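Unit 4 – Shared Workspace Rules for Two-Arm Handling
Instructor: Jussara Lins

These rules apply to every bench session in the course. Students sign the Ruddock checklist before the arms are powered.

## 4.1 Before motion

- Keep cables clear of both arms' paths.
- Set arm speed to 60 percent or lower.
- One person stays at the stop button – no exceptions.

## 4.2 During handling

- Only one gripper may be inside the container at a time. The other waits open, outside the rim.
- Soft items are held with the lightest grip that keeps them steady. 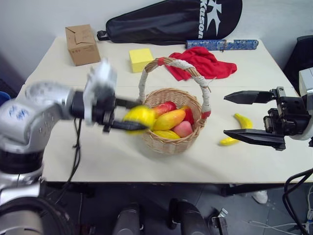
## 4.3 After the run

Record any dropped item in the log within 5 minutes. Report faults to Telmo Sotomayor.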